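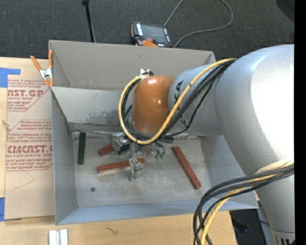 Can you trust a bin picking planner's own success rate when you're deciding whether to buy it?

Only for the parts it counted. Most planners report success per attempted pick, and the picks they declined to attempt are gone from the number before you ever see it. Ask for parts moved over parts presented, with the clock running.

Longer version, because I've spent most of July on this and I'm grumpy.

We've been testing Castora, which is a grasp planner with a motion planner bolted on. The sales deck says "perception-agnostic." In our hands that meant it accepted point clouds from anything and was unhappy with most of them.

Test parts are plain rectangular blocks, reddish-brown and dark green, in a sheet metal bin. Nothing fancy. If your planner needs a nicer object than a block, I would like to know that before I get to real castings.

First log: 228 pick requests. The dashboard went green and reported a very handsome rate. Then I opened the raw file and looked for the state called DEFERRED. Deferred picks don't count as attempts. They don't count as failures either. They don't count.

I asked support what DEFERRED means. Answer: "the planner determined a better opportunity may exist." With one block left in the bin, lying flat by the wall. What opportunity.

To be fair to it, the wall case is hard. A block standing right by the side of a tall bin leaves no room for a finger on that side. A person tips it over without thinking. Castora has a "nudge" primitive for this, off by default, and the docs page for it is one paragraph.

Turned nudge on. It nudges. It also replans from the point cloud it took before the nudge unless you set a second flag on a different page. So it pushes the block, then goes with full confidence to where the block used to be.

That flag should not be a flag.

Now cables, my favorite subject. The collision model Castora ships for the arm has no dress pack. Bare arm, bare gripper, clean lines. Go look at an arm with its hoses and cables on. There is a fat yellow loop hanging right by the tool on ours, and black cables running alongside it.

So the planner finds a lovely wrist rotation that gets the fingers down next to the wall, says zero collisions, and it's right, for a robot that doesn't have cables.

The vendor's suggestion was to inflate the tool geometry. We did. Inflate enough to cover the loop and it refuses anything near the sides of the bin. Inflate less and you're back to hoping. Two bad settings and a slider between them.

What worked better: a few capsules parented to the wrist link, sized by hand, plus a tighter limit on the last joint. Ugly. Took an afternoon. I'd rather have an ugly model that knows the cable exists.

(Yes, I know there are people simulating hoses properly. If you have that running inside a cycle time, post the cycle time.)

Perception, then. Scuffed gray metal floor, gray walls with some staining on them. The segmentation demo they show you is always colored parts on a matte background. On worn metal under a light that makes hot spots, the depth gets holes and the hole filling invents surfaces.

Fodor is the segmentation side we paired with it. I came in expecting to dislike it and I only half do. It's fine at telling a reddish block from a green one. It is much less fine when one block is half hidden, and then it gives you a short object with high confidence. A short object has a center. The center is wrong. The gripper goes there.

Confidence was 0.9-something on those, by the way. I've stopped reading that number. If it doesn't drop when half the part is out of view, it isn't measuring anything I care about.

Fix we're trying: throw out any detection whose length is well under the known part length, unless the visible end is a real end and the hidden one is clearly behind something. We know the part. We measured the part. Why the pipeline won't take a known length as input is a question I've now asked twice.

Somebody always replies "just train on your own data." Sure. We did a round of it with Distbridge, their labeling and sync tool. The model got better on floor scratches. It also learned our lighting, and when we moved the lamp it forgot what it knew. I don't call that solved.

Distbridge itself: okay. The sync is solid. The timestamps come out in local time with no offset, which in a tool whose entire purpose is lining up streams is a choice.

What I'd ask any planner vendor, and what I wish I'd asked before signing for the eval:

Show me the state machine. All of it, including the states that don't reach the dashboard.

Show me the last 5 parts in the bin. Anyone can pick from a full one. The end of the bin is where your cycle time goes, and it's the part that gets trimmed out of the video.

Show me the collision model next to the physical robot. If I can see a cable on one and it's missing on the other, we can stop there and talk about price.

Let me break it on purpose. Move the bin a little. Bump the lamp. Unplug the camera mid-plan. Castora's response to the last one was to carry on with the previous cloud and log a warning at INFO level. A warning. At INFO.

I recomputed our log with deferred picks counted as misses. I'm not posting the rate, the eval agreement says no benchmarks. You can guess the direction it moved.

Before the replies fill up: no, I don't think it's a bad product. The trajectory smoothing is good, better than what we wrote ourselves at Grirside, and the API is sane. I think the reporting is built to sell it and the defaults are built for the demo cell.

Two things I haven't tested: mixed part sizes, and anything oily. If you've run either on a recent build, I want the raw state counts, please. Not the dashboard.

Next up is rerunning the whole set with nudge on, fresh cloud forced, and the capsules in. Will add to this thread when the log's done.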